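Fokedside robotics club, team notebook
December 2024

Long evening, but a good one, so I'm writing it all down before I forget which change did what. Indira and I started by rerunning the marker task in the simulator with the settings Dinesh left us in October, and the grasp planner was as stubborn as I remembered. It kept wanting to come in from the side, which is fine on a bare table and no use at all with a martini glass standing next to the pencil cup. Celina suggested raising the approach point and keeping the fingers pointed more toward the table – such a simple idea, and I wish we'd tried it weeks ago!

We're on seed 1,407 for anybody who wants to repeat this. Please don't use 1,961 for comparisons, as I changed the table texture in that one and forgot to save the old file (sorry, Gladys).

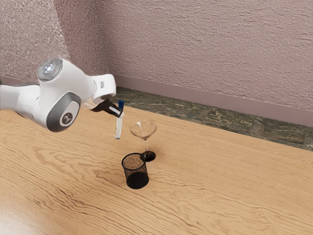

I'd still like the planner to treat the glass as one tall cylinder for now, stem and all. It wastes a little room under the bowl, but the full mesh slows everything down and we have the Kiker demo to think about. Indira wants to try 700 planning steps next, and I said yes as long as she logs the joint angles this time.

To do: ask Krishnamoorthy about the gripper force limit, and merge Celina's branch once Dinesh has read it.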